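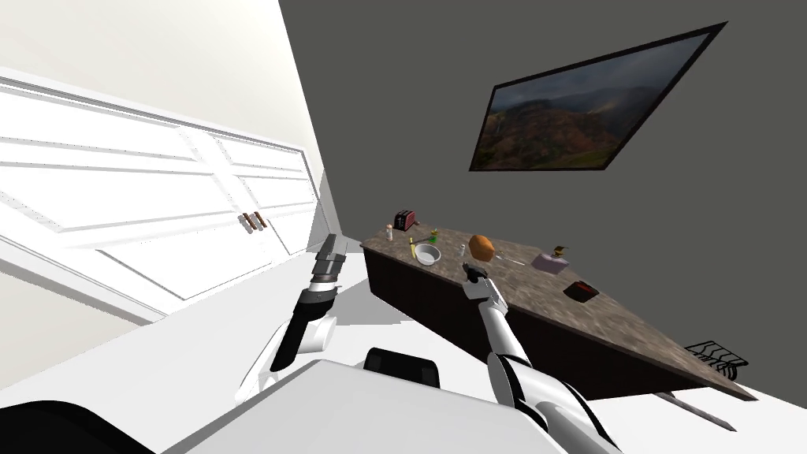 Simulated kitchen, head view, from the Trovon demo. Right gripper by the round orange thing on the island.

May, open day at Imura, afternoon slot. Notes for whoever goes next time.

The talk was 1510 seconds by my watch and most of that was slides. Claim on slide two: 200 training episodes, 200 test episodes, one kitchen. I asked whether the kitchen was the same in both sets and got "similar". Wrote that down as a yes.

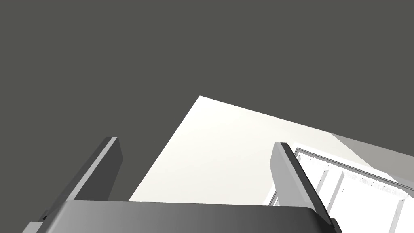 The wrist views are what I wanted to see, and they went by fast. With the jaws open and pointing up there is very little to work from – big flat planes, no texture, a bit of white window. I'd like to know what the policy gets out of that. The presenter said it "learns to ignore it", and moved on.

No contact forces shown. No failures shown either, though the handout has a success score of 100 on the easy tasks. Easy is not defined.

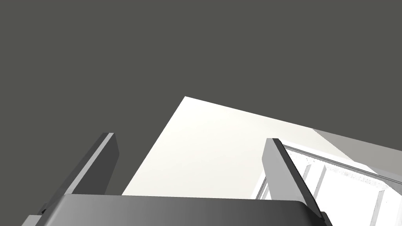 Spoke to someone from Jevwood at the coffee table who had the same question about the wrist input. They had tried dropping it on their own setup (Erdős, the old one) and saw no change. Worth repeating here before we pay for a license.

To do: ask Imura for the raw logs, all 200 tests. Check what counts as a reset. Return the visitor badge, still in my coat.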